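Caderno de bancada, 17 de outubro de 2026

Avaliação do pacote de desmontagem da Zurnetti, continuação. A unidade de demonstração fica conosco até devolvermos a caixa grande, e o Jerome já perguntou duas vezes onde ela está. Está atrás do compressor.

Recapitulando para quem não leu a entrada anterior: a Zurnetti vende isto como "célula pronta para recuperação de componentes". Braço, garra, suportes impressos e um software chamado Resterance, que é licenciado à parte e por posto. O folheto fala em retirar memória, processador, disco e pilha de um desktop comum sem programação. Sem programação quer dizer que alguém da Zurnetti programou antes, para um gabinete que eles escolheram. Quando pedi a lista de gabinetes suportados, mandaram de novo o folheto.

Manhã perdida com a calibração. O assistente do Resterance pede para tocar pontos de referência na borda do gabinete e depois no soquete. Na terceira tentativa aceitou. As duas primeiras falharam com a mesma mensagem ("referência inconsistente"), que não diz qual referência. Abri o log: o erro traz um código, e o código não consta do manual. Escrevi ao suporte. Resposta automática.

Memória: o ciclo de fábrica retirou o módulo quando as travas já estavam abertas. Com as travas fechadas, o programa não tenta abri-las, simplesmente puxa. Parei no botão. Perguntei por telefone e a resposta foi que o operador abre as travas "na preparação". Então a preparação é abrir o gabinete, deitar, soltar as travas, afastar os cabos e conferir a posição. Cronometrei a minha: 170 segundos. O ciclo do braço para um módulo levou 59. Com a chave na mão eu faço o serviço inteiro antes de o assistente terminar de perguntar se o gabinete está bem apoiado.

Sei que a comparação é injusta para um lote grande. Mas o nosso lote não é grande e nunca é de um modelo só. A Vandenberghe manda o que tem, misturado, e a Rirmont idem, com a diferença de que os da Rirmont chegam com parafuso faltando.

Cabos: ponto que mais me preocupa. O software não enxerga cabo. Tem um campo "zona livre" que se preenche à mão, com coordenadas, e se um cabo entra na zona ele não sabe. Hoje afastei tudo com abraçadeira antes de cada rodada. Não vi nada no material deles sobre isso.

Suportes impressos: melhores do que eu esperava, admito. As peças entram sem folga demais e dá para reimprimir, porque mandaram os arquivos. Só que a posição de cada suporte está gravada no programa, e mudar um deles obriga a refazer a calibração toda. Anotar para a conversa com eles.

Preço: a licença do Resterance são 400 por posto ao mês, manutenção fora. Falta saber se a garra de reposição entra no contrato. O vendedor disse que sim, o contrato não diz nada. Vale o contrato.

À tarde passei ao soquete, com a velocidade no mínimo e a mão perto da parada de emergência.
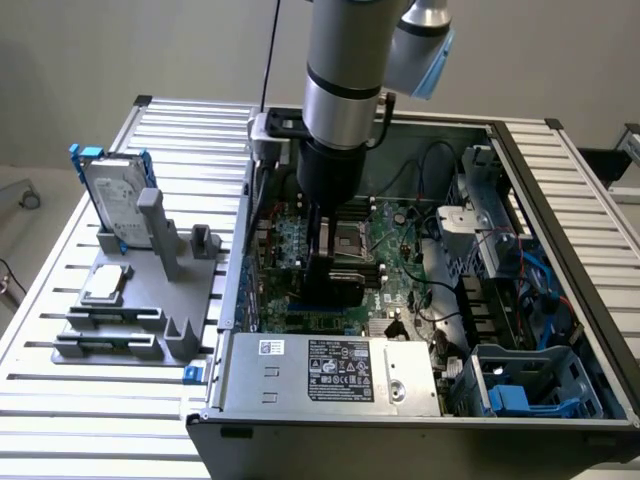

Yutong Xia
Técnica de ensaios, bancada de automação

Os dedos da garra chegam ao soquete, um de cada lado. Essa parte da promessa eu deixo de discutir. A dúvida é o que acontece se o processador estiver colado ao dissipador, que é o caso de metade do que recebemos, e para isso o Resterance não tem nenhum passo. Também não há leitura de força na tela, só "pega confirmada" ou "pega não confirmada". Confirmada por quê? Perguntei. Pela abertura dos dedos, disseram. Uma peça torta dá a mesma abertura.

Os módulos verdes ficam deitados nos suportes cinza ao lado do gabinete, e o disco em pé, no carrinho azul, atrás deles. Quem mexer na mesa, por favor não tire o conjunto do lugar, pelo motivo que está escrito mais acima.

Pendências:
rodar com um gabinete da Vandenberghe, sem avisar a Zurnetti qual é
pedir o significado do código de erro por escrito
testar a pilha da placa (o folheto promete, ainda não vi)
Jerome verifica se o cabo fino que sobe pelo braço aguenta a torção do punho; não gosto dele tão solto

Por enquanto não assino recomendação de compra. Se perguntarem antes do teste com o gabinete misturado, a resposta é que falta o teste.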